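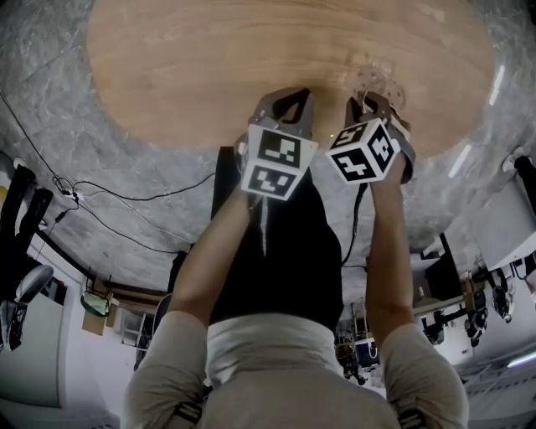
Awuor Koech wrote the first version of the Burnden handling rules on the back of a parts list. The current one runs to 9 pages, and she would like it shorter.

"People skip to the part with the numbers," she says. "So I moved the numbers to the front."

Koech looks after session practice at Burnden, where operators work small objects on a tabletop with hand-held grippers, and the recordings are used to train robot arms. The rules cover what happens before, during and after each session.

Cables come first. Operators check that nothing can catch on a sleeve or a chair before they pick up the grippers. Marker cubes are wiped with a dry cloth and looked at under the room lights. A scratched face means a new cube.

"You can't fix a bad marker later," Koech says. "We had 4,000 recordings from one winter and had to throw out 110. Most of those were smudges."

Work stops after 20 minutes for a break. Gus Ambrose, who trains new operators, argued for a longer stretch and lost. He now thinks the limit is right. "Wrists get tired before people notice. They start to snatch at things, and then the robot learns to snatch."

The rule that causes the most argument is the one on mistakes. If an object is dropped, the operator finishes the attempt, marks it as failed and starts again. Deleting it is not allowed. Ambrose says new people hate this.

"They think it's a score," he says. "I tell them a marked failure is fine. An unmarked one is a problem for whoever gets the data."

Koech is less sure about the section on background clutter. The draft asks for the room to be left as it is between sessions, but two sites read that differently. She plans to rewrite it in February, after Rochelle Nakamura has gone through the Griswood recordings.

Until then, operators with a question about the room are asked to write it on the session sheet and carry on.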